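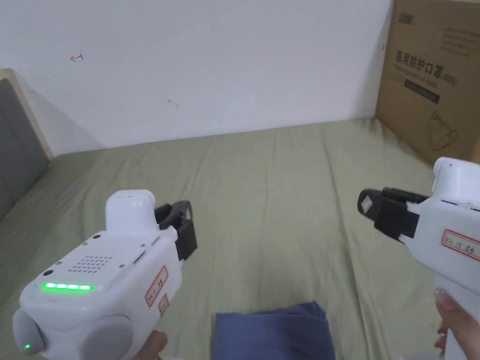

## 3.2 Collecting two-handed demonstrations without a robot

All training data for the Ostier policy came from people holding a pair of grippers and doing the task themselves. The operator stands beside a bed, holds one gripper in each hand, and folds or moves a piece of cloth with the jaws. No robot arm is present during recording. The arm used for evaluation (Section 5) has a different reach and a different base height from any of our operators, and part of the purpose of this section is to state which recordings we kept in spite of that difference and which we dropped.

Recording took place in furnished bedrooms in Fletbridge. We left the rooms as they were. Boxes, bedding and shelf contents stayed where the operators found them, and the walls and storage behind the work area differ a good deal from room to room. Earlier work in our group used a bench with a uniform backdrop, and the policies trained there (the Makori baseline in Table 3) lost most of their skill once the backdrop was removed.

Each session gives three video streams: one from a camera worn on the head and one from a camera on each gripper. The head view covers both tools and the cloth between them for most of a fold. It is steady compared with the gripper views, though the operator's gaze tends to lead the hands, and a tool can leave the view when the operator looks toward the next corner. The gripper views are wide-angle and strongly distorted toward the rim. They move with the jaws, which makes them the main source of contact information and also the main source of bad frames.

Operators were given a short written protocol. A demonstration starts with both grippers held out over the bed, jaws open and clear of the cloth. The operator holds this pose for 2 seconds. The pause serves as the reference for time alignment and for the relative pose of the two tools, and we found that shorter pauses made both estimates unstable. After the pause the operator picks up the cloth, completes the fold and returns to the starting pose. Recordings in which either tool was set down partway through were discarded in full. So were those in which the operator touched the cloth with bare fingers - this was more common than we had expected, mainly when smoothing the last crease.

The Drirketti set, as released, contains recordings from 14 operators and a total of 200 accepted demonstrations per task. Mwanaisha Bakilana and Kheri Mfinanga checked the recordings independently and settled disagreements by watching all three streams side by side.

## 3.3 Rejecting blurred gripper frames

Fast wrist motion is normal in cloth handling. A person turning a sheet corner will rotate the tool through a large angle in a fraction of a second, and the gripper camera, which sits close to the axis of that rotation, sees the room sweep past. Discarding every blurred frame would remove the very part of the motion the policy has to learn. Keeping all of them gives the image encoder long runs of input in which the cloth cannot be located at all.

We first tried a standard sharpness score, the variance of the Laplacian over the whole image. It performed poorly. The gripper camera is fixed to the tool, and so the near parts of the tool do not move in the image when the wrist turns. Their edges stay crisp no matter how fast the operator is moving, and they fill a large share of the view. A frame with a badly smeared room can therefore score as well as a frame taken at rest.

Figure 4 gives a typical case. The blue fabric-covered finger and the round screw caps on the black linkage remain comparatively sharp, while the shelving behind them is smeared and its contents cannot be told apart. The light-blue cloth to the right of the finger can still be found by eye. The whole-image score for frames of this kind fell inside the range of frames we had marked by hand as good.

**Figure 4.** View from a gripper camera during wrist motion. Parts fixed to the tool keep their edges; blur is strongest in the background on the right side.
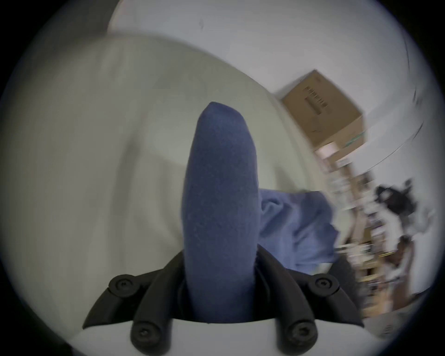
The corrected score leaves out every pixel that belongs to the tool. For each gripper we build a mask from the opening pause of the session together with a slow open-and-close cycle of the jaws, which the operator performs once with the tool pointed at a plain part of the wall. The mask is indexed by jaw opening, because the linkage arms sweep across different parts of the image as the jaws move. We also mask the dark corners outside the circular image area. What remains is split into a polar grid centered on the optical axis, and sharpness is computed cell by cell.

Working by cell matters for a second reason. Blur in a wide-angle view is uneven. When the wrist rolls, cells near the rim smear long before those near the center. When the tool translates past a nearby surface, one side of the view may be lost and the other side remain usable. A large smooth area such as a wall or a bare sheet also has little texture to begin with, and a low Laplacian value there says nothing about motion. Cells whose mean gradient falls under a fixed floor during the opening pause are for this reason given zero weight until the tool has moved far enough for them to show something else.

A frame is passed to the encoder if the weighted score stays above threshold in the cells where the cloth is expected. The expected position comes from the head view, projected into the gripper view using the relative pose. If the head view has lost the tool, we fall back on the last good projection for up to 5 frames and then mark the frame as unusable. Unusable frames are not cut from the sequence. The policy receives a learned placeholder token in that slot along with the gripper pose and jaw opening, which are recorded separately from the video and are unaffected by blur.

Two limits should be noted. The mask assumes that the finger covering keeps its shape. Fabric shifts on the finger with use, and after long sessions the outline near the tip drifts past the mask border, which puts a thin rim of sharp pixels back into the score. Lilian Mwakalinga rebuilt the masks for the affected sessions by hand. The second limit concerns cloth held in the jaws. Once gripped, the held part moves with the tool and stays sharp like the finger does, though the free part may be streaked. The cell score treats the two alike. We tested a version that separates them using optical flow, but it was slow and its output depended heavily on how patterned the cloth was, and the results in Section 5 do not use it.

The threshold was set on sessions from a single room and then held fixed for all the others. Atieno Rashidi repeated the procedure with the threshold tuned per room - the set of rejected frames changed somewhat, mostly in rooms with crowded shelves, and task success on the arm did not change by more than the spread between training seeds.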